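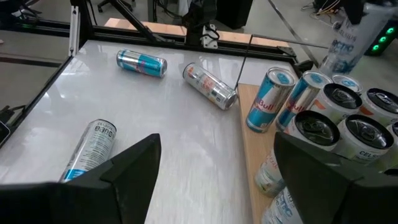
4. Setting up your ward canvass in Ruvoto

Now for the fun part! By the end of this section you'll have a working street list for your ward and your first team ready to knock on doors for the council elections. You need the electoral register file from your local returning officer and a coordinator login.

4.1 Load the register

1. Sign in and choose Wards, then Add ward.
2. Type the ward name exactly as it appears on the register (Temholm East, for instance, and not "E. Temholm").
3. Pick your register file and press Load. Temholm East has 2647 electors and takes under a minute - bigger wards are a little slower.
4. Compare the total on screen with the one on the cover sheet. If they differ, press Undo load and check that you have the latest monthly update.

Note: a single file can hold up to 3000 electors. Molefe ward, with 3635, has to be loaded in two parts. Ruvoto joins them up for you, which we're very pleased with.

CAUTION: The register may only be used for the purposes allowed by electoral law. Never email it, and never leave a printed copy in a car.

4.2 Cut the walk lists

1. Open the ward map and choose Split by street.
2. Set the number of doors per list. We love 40: it makes a good evening's walk for a pair.
3. Drag any stray houses into the right list. Corner plots often need this.
4. Press Lock lists. 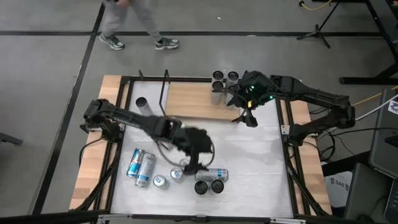

Cans and a wooden board on the white table, with a black arm on each side.

4.3 Invite your canvassers

1. Go to Team and enter each person's email address.
2. Give each pair one list. They can ask for another as soon as they finish, and keen teams do!
3. Ask everyone to open the app once at home and tap Save offline. Signal is poor in the Illau valley.

Note: answers recorded offline are sent the next time the phone connects. Don't sign out before then - unsent answers will be lost.

Lists locked before the November boundary change must be cut again. Sugeng Lubis on the coordinators' desk can reopen them for you.

Section last revised Tuesday, March 10, 2026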